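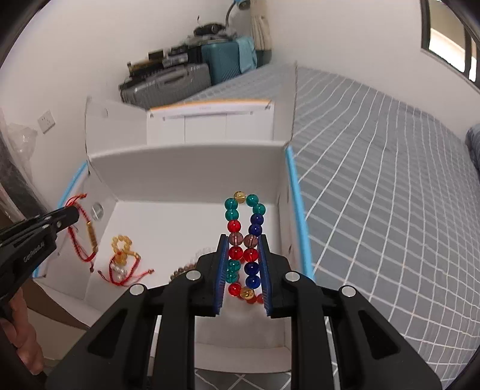
Teaching a robot to tidy jewelry is mostly a matter of patience and wrists, according to Tamara Ardeleanu, and she would like it known that hers are sore. She was speaking on Thursday at Drallemer's upstairs workroom in Ivinby, where the company has spent September showing machines how to sort bracelets.

The method is simple enough to explain to a relative. A person takes a gripper in each hand, picks up a bracelet, and puts it where it ought to go. The grippers record the motion and what their cameras see. Later, software studies the results and a robot arm is invited to do the same, at a speed that would get a store clerk fired.

Drallemer runs sessions of two hours, with a box of beaded bracelets on the floor and a new arrangement before each attempt. Demonstrators are asked to move smoothly, keep their hands out of each other's way and refrain from muttering, although the company concedes that the last rule is for the benefit of the people next door.

Beads are a popular choice because they are awkward. A loop sags, rolls or hooks itself onto its neighbor, and a hand sorts this out without consulting its owner. Getting a person to do it the same way twice is another matter. Tincuța Neagu, who reviews the recordings, sends back any attempt in which the demonstrator changes their mind halfway.

"You can see the exact moment they remember lunch," she said.

The first customer is Sanix, which packs costume jewelry for mail order and has asked for a trial on 3 packing tables. Five demonstrators are on the job at present, and a sixth starts next week. Applicants need steady hands. Experience with bracelets is optional.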